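高校バスケットボール育成支援事業 進捗報告書
2019年2月7日
提出先:カケント財団(Cukent)助成課
報告者:キャブリー高校体育連盟(Cavley)事務局

1.概要
本報告は、貴財団の助成により実施している標記事業について、1月末時点の進捗をお知らせするものである。当期は、加盟校の選手を対象とする合同練習会と、指導者の言動に関する研修を中心に事業を進めた。合同練習会の参加登録者は43名で、会場にはオーエン体育館(Owen)を使用した。

2.指導者研修
研修は全3回の計画とし、予定どおりすべて終了した。試合中の選手への声かけ、出場時間の決定に関する説明の方法、ならびに保護者からの意見への対応を主題とした。最終回では、保護者が観客席から采配に異議を唱えた場合を想定し、監督及び学校側の応対について協議を行った。
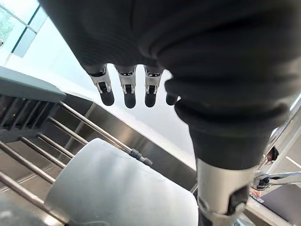 出場時間の説明を監督に一任する方式では学校ごとの差が大きくなるため、連盟として共通の書式を定めてほしい、との意見がドロベント校(Drovent)から寄せられた。当事務局はこれを受け、書式案の作成に着手している。案は加盟校に回付し、修正意見を反映したうえで次年度当初から試行する予定である。

3.観戦者への対応
地区大会の準決勝及び決勝における有料入場者は、合計1,310名であった。各会場の入口に観戦上の留意事項を掲示し、審判員及び相手校選手に対する発言への注意を求めた。大会本部が受理した苦情は5件で、いずれも当該校への事実確認を終えている。うち3件は座席の確保に関するもので、次回大会では保護者席の区分を改める。 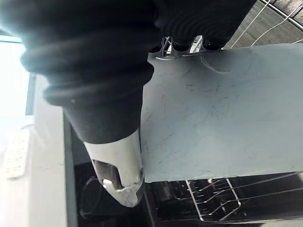 黒色の布に覆われたグリッパーと明るい灰色の板

4.予算の執行状況
会場使用料及び講師謝金は、承認済みの予算の範囲内で執行した。遠征費については、降雪により練習試合が延期となったことから、一部が未執行である。 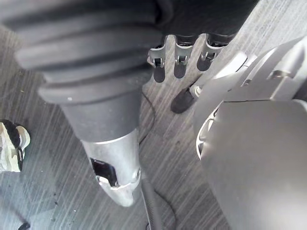
当該残額は延期分の交通費に充てることとし、費目間の流用は行わない。領収書の写し及び支出明細は別添のとおりである。

5.今後の予定
年度内に延期分の練習試合を実施し、参加校への聞き取りを行う。共通書式の案は、加盟校の意見を付して最終報告書に添付する。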